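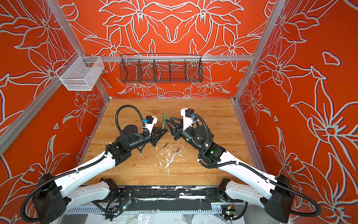

Gerardo Umali reckons you can judge a drawing table by its shavings, and that if they've reached the front edge then whoever is sharpening has stopped paying attention. He wrote that on our first draft and we've kept it because it gave us the whole project.

Pencils, Pens and the Mess Between Them
Project report, Materials and Making 2852

What we wanted to find out

Our group uses the shared table in room 818 for sketching and labelling, and by October we were all a bit fed up with smudged paper. We love pencils (two of us are hopeless about them), so this was never going to be a report telling people to switch to tablets. We wanted to know which small habits keep a wooden table pleasant to draw on, and whether markers are any less trouble than pencils.

Where the mess comes from

Most of it is sharpening, no surprises there. What did surprise us was how different the bits are. A good sharpener on a softwood pencil gives you those lovely long curls, and you can pick them up with your fingers. A blunt blade tears the wood and you get small flakes, and flakes go everywhere. They spread out in a patch, catch in the grain of the tabletop and end up under your page, where every one makes a little bump in your line!

Paint makes it worse. Some pencils shed colour along with wood, and the coloured crumbs rub off on paper if you lean on them. Graphite dust is finer again and you only notice it on the side of your hand.

We tried the Masri sharpener, which has a lid, and the Jarard, which doesn't. The Masri was neater until it filled up and somebody opened it over their drawing. The Jarard made a better point, and because it has nowhere to hide the shavings we cleaned up straight away. I still go back and forth on which is better, but most of the group wanted the Jarard.

For cleaning we liked a soft brush, swept towards a sheet of scrap paper folded down the middle. Wiping with a damp cloth first was a mistake – it turned the graphite grey and pushed it further into the grain. Brush, then cloth, then let the table dry before you put good paper on it.

Markers

No shavings, no dust, and the colour is so much fun after a week of grey. But a marker has its own ways of spoiling a table. 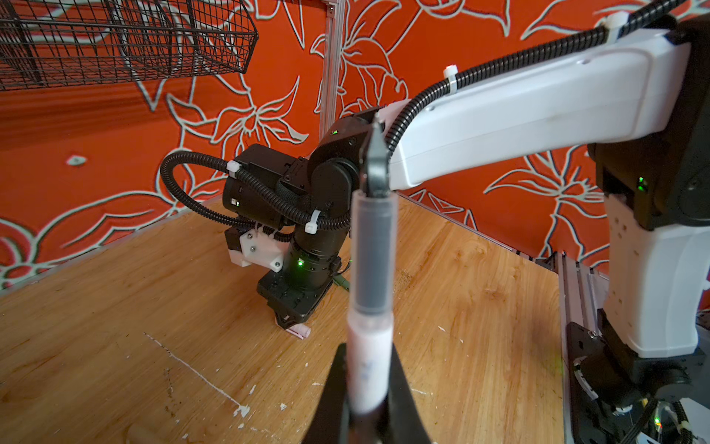 The main one is the cap. A cap that isn't pushed on until it clicks will let the tip dry out, and a pen left open on its side will leave a spot that no brush is going to shift. We got into the habit of holding the barrel upright and pressing the cap straight down, so it goes on square. Putting it on at an angle can squash a fibre tip, and one of our favourites was ruined that way.

Storage took longer to sort out than we expected. Our markers went into the Mukon tray lying flat, and the pencils stood in the Forkon cup with their points up. Points down was tidier to look at and broke leads constantly.

What we'd tell the next group

Sharpen over scrap paper, at one end of the table, and tip the paper into the bin before you start drawing. Replace the blade as soon as you see flakes where there used to be curls. Keep pens and pencils apart, too, as graphite on a marker tip dirties the light colours and the yellow suffers most.

We'd have liked to compare cedar with other woods properly, and there wasn't time. If anyone takes this on next term, our notes and the leftover pencils are in the second drawer, and the brush is hanging on the hook beside it.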